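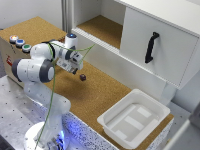 Arm grabs the cube fine by hand but misses when the program runs it. Club demo Sunday, help

Posted by Nazanin Abbasi in Student Builds and Clubs

Hi all. Sorry if this is in the wrong section, I looked for a robotics one and only found the drone stuff.

I'm in the Ronthorpe robotics club (high school, we meet after classes in the shop wing) and my team has the pick and place task for the open day. Cube starts on the cork, arm picks it up, cube goes in the white tray. That's it. One cube, one tray. We are supposed to do 10 runs in a row in front of parents and the other teams and get scored on how many land.

What happens: if I jog the arm by hand with the pendant screen I can get the fingers right over the cube, go down, close, lift, move over the tray, open. Works every time I've tried. Then I save those same points and play them back as a program and the gripper comes down a bit to one side. Sometimes it still gets the cube but crooked and it drops it on the way to the tray. Sometimes one finger lands on top of the cube and the arm does a protective stop and I have to go clear it.

Best we've had is 3 good ones in a row. Then it goes off again.

Stuff I already tried:
- slowed the whole thing way down. helped a little, maybe
- re-taught the pick point. Twice. fine for a few runs then off
- checked the bolts on the base, all tight
- swapped the gripper pads for the other set, no difference
- restarted everything

The cube is small and dark and kind of slippery if that matters. The fingers are short, there isn't a lot of room for being off.

My teammate thinks the arm is worn out and we should ask to switch to the other station but the other station is taken until after the open day. Our coach is away until Saturday night so asking here first. Does the cable have anything to do with it? It's looped loosely around the arm with some slack, we did it that way so it wouldn't pull.

Also we wrote the program in Adness because thats what the club has, so if the answer is "use a different program" please don't.

Thanks in advance, will answer anything, I'm on here most evenings after 7.

2 people found this useful

Hongmei Shi

Hi Nazanin. I help run a middle school team and we had nearly this exact problem in July at summer camp. Typing fast between things so excuse the mess.

First. Your arm is probably not worn out. If it was sloppy enough to miss a cube you'd likely have trouble jogging it too, and you'd see a wobble when you push on the wrist with it holding position. Try that, gentle push. If it feels solid, leave the arm alone.

Second, and I'd put money on this one. How does the cube get back to the start spot between runs? You don't say. If a person puts it back by eye then that's your error right there. When you jog by hand you are looking at the cube and fixing the position without thinking about it. The program doesn't look at anything. It goes to the saved point whether the cube is there or not. So a cube that's a finger width over or turned a little = miss.

Easy check: run the program with no cube at all. Stop it at the bottom of the pick. Slide a piece of paper under the gripper and make a pencil mark where the fingers point. Do it again a bunch of times. If the marks are on top of each other, arm is fine and it's the cube placement. If the marks wander, come back and tell us, different problem.

If it's placement, make a corner. Two strips of thin wood or stiff cardboard taped in an L shape on the cork. Push the cube into the corner every time, same face toward you. Check your rules first, some comps don't let you put anything on the table. If you can't, then draw the outline of the cube in pencil or use thin tape. Cork takes pencil fine and it rubs off mostly. Keep the L low and make sure the fingers clear it when they open, we forgot that and knocked ours across the room on the first run.

Third. Your approach. Are you going straight from the home position to the pick point in one move? Don't. Put a point directly above the cube, same x and y, just higher. Go there first, at whatever speed. Then go down in a straight line move, slow. Close. Wait half a second. Then straight back up to the same point above. THEN over to the tray. If you go in one joint move the gripper swings in on a curve and comes in from the side, and it'll bump the cube before the fingers are around it. That looks exactly like "comes down a bit to one side".

Same thing at the tray. Point above, down, open, wait, up. The tray has a rim so come in high enough to clear it with the cube hanging below the fingers, not just the fingers. People forget the cube has height.

Fourth. Blending. Adness has a setting for rounding off the corners between points, I think it's called smoothing in the menu, been a while. If that's on for your above point the arm never really gets there, it cuts the corner and starts going down early. Set it to zero for the pick and the place. Leave it on for the travel in between if you want it to look nice for the parents.

Cable: slack is good. Loose loops are ok as long as nothing catches when the wrist turns. Run it slow once and just watch the cable, nothing else. If it goes tight anywhere in the move or brushes the cube, fix that. Wouldn't cause what you describe on its own I don't think but a loop hanging near the gripper could nudge things.

Last one, on the crooked grabs. Turn the wrist so the fingers close flat on two sides of the cube and not on the corners. Squaring it up by eye from where you stand doesn't work, get down level with the table and look from the front then from the side. Then re-save the point. And save the point with the gripper OPEN and centered, close it afterwards. If you save after closing on the cube you might have dragged it over a hair and saved the dragged position. We did that for a whole week.

Do the paper test first tho. Before you change anything else.

Nazanin Abbasi

Ok wow thank you. Yes we put it back by eye. I feel kind of dumb.

Did the paper test at lunch. Marks are all on top of each other, you can't tell them apart. So it's us.

Also yes to going straight in with one move. And smoothing was on for everything, I didn't know it was a thing. Going to fix the points tonight and ask about the L. The rules sheet says "no fixtures" but it doesn't say if tape counts??

Hongmei Shi

Tape outline is almost always ok but ask whoever is scoring. Get a yes before Sunday not on Sunday.

Starkska

Everyone here is overcomplicating it. Just use a camera. We put a cheap webcam over the table and it finds the cube wherever it is, no corner or tape needed. Took us one season to get working but after that it was solid. Dark cube on light cork is good contrast so it would be easy.

Also could just buy longer fingers, Rezaei sells them for most grippers, I think it was 20 for a pair. More opening = more room for error.

Hongmei Shi

Camera is a great project for next term. She has until Sunday.

On the fingers, longer isn't wider. How far they open depends on the gripper. And if you change the length every saved height is wrong and the tool settings need redoing, or you drive the tips into the cork. Wouldn't touch it this week.

Starkska

fair. still think camera is the real fix. but ok yeah not by Sunday

Nazanin Abbasi

Update for anyone who finds this later.

Added the above points for both the cube and the tray, straight line down, smoothing off for those. Turned the wrist a little so the fingers are flat on the sides. Tape was ok'd by the judge so we have a thin tape outline and one person places the cube, always the same person, always from the same side of the table.

First try after all that, 10 out of 10. Second try we got 8, and both misses were when we swapped who was placing it. So no more swapping lol.

One thing I'd add, we had the wait after closing set really short and the arm was starting to lift while the fingers were still closing. Made it longer and the drops on the way to the tray stopped. It's slower now but there's no time score.

Still have the cable thing on my list. Watched it like you said and it doesn't go tight, one loop swings out next to the wrist but stays clear of the cube. Might move a tie up a bit, might leave it.

Marking this solved. Will ask about cameras in a new post after open day, Starkska if you still have your notes from that please send them.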